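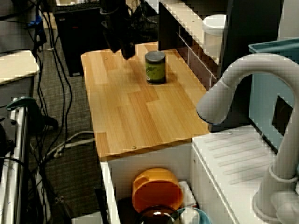 Play kitchen, family room, Gruvimbridge branch. Open storage below the counter.

The Wolcombe Toy and Play Library has completed its review of the play kitchen at the Gruvimbridge branch. A summary for member families follows in this thread.

The kitchen was placed on the floor in August and is open to children up to age 7. It remains available during all regular branch hours. Reservations are not required.

Cookware belongs in the open cabinet under the counter. The orange pot and the teal bowl go there at the end of each visit. Families are asked not to stack cookware in the sink.

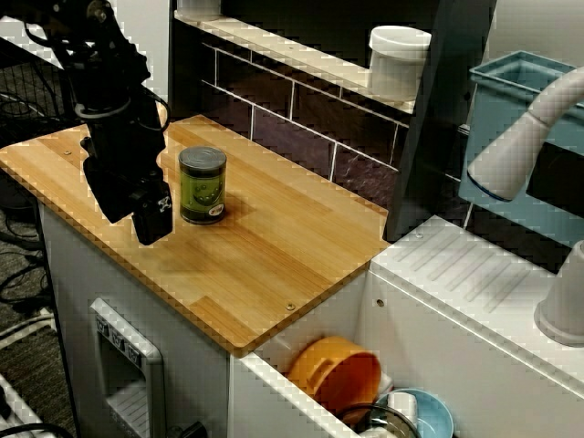
The wood counter, with the green-labeled can, the ribbed drainboard and the light blue bin.

Pretend food cans may be used on the counter or at the sink. Please check that lids are closed before returning a can. Cans with dents or lifted labels should be handed to the front desk and will be withdrawn.

The counter is to be wiped with a damp cloth only. Spray cleaners are not permitted on the wood. Several members have asked about the small round screw heads in the surface. They are checked by staff on the first working day of each month.

The faucet is a toy and is not connected to water. Members may not fill the sink from bottles or cups. The Ouali branch replaced a cabinet base last year following repeated spills.

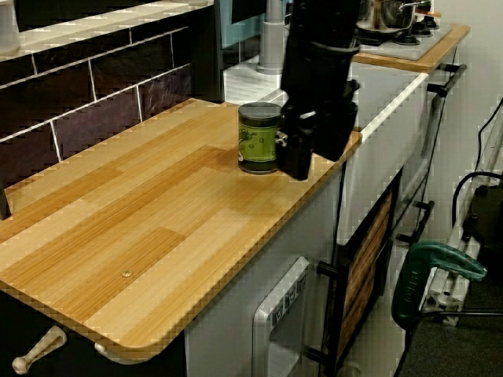
Food and drink should likewise be kept away from the kitchen. Tables for snacks are provided near the entrance.

The Library has set aside $200 for replacement play food at Gruvimbridge. Donations of used play food cannot be accepted at this time. Donations of books and puzzles continue at the Bolum branch.

Group visits are limited to 5 children at the kitchen. Group leaders should notify the desk on arrival.

Comments on these rules may be left at any branch desk or sent by direct message to this account.

Posted Nov 13, 2021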